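Julletti Forum > Home & Workshop > Paint and Finishes
Print | E-mail this thread | 14 comments

Long tables and gray rooms: anyone else?

wekent_wanda
Posted July 7, 2024
OK, I finally gave in and painted the dining room gray, all four walls, and I love it! My sister says it looks like a parking garage. We have a really long table in there and now I want to paint the top too, something pale with a little purple in it. Has anybody done that with a gray wall? I have 700 square feet of house and this is the one room people sit in, so I'd like to get it right.

soraretti32
Do it!! I did mine in March, a dusty mauve over an old door on trestles, and the gray makes it glow in the evening. Two thin coats, sand between, then a clear coat. Leave it alone for 5 days before you put a plate on it (I didn't, and I have the ring to prove it).

hxiong
Mauve against gray is closer than you'd think, so get sample pots first. I like it a lot with a bit of bare wood nearby to warm it up.

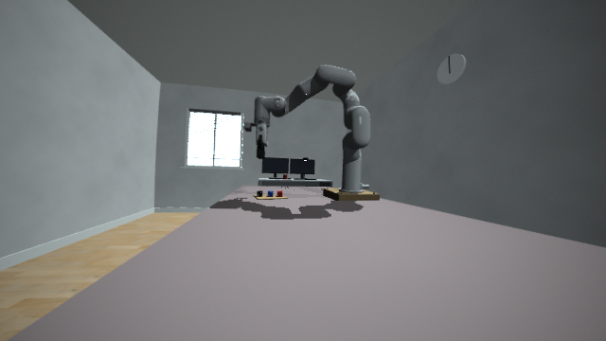 Pale mauve-gray top, plain gray room (a render)

Hongjun Xiong

ding_dong_paint
Sorry, I'm with the sister. Gray on gray-purple is gloomy by November. Paint the table yellow and be happy.

soraretti32
Yellow! With that much table? You'd need sunglasses at breakfast.

ding_dong_paint
I have one and I don't. Seats eight, cost me around 32 dollars in paint, and the kids fight over who sits there.

wekent_wanda
Ha, now I want both. Getting sample pots of the mauve tomorrow, and okay, one yellow.

Share (5) | Reply | 1000 views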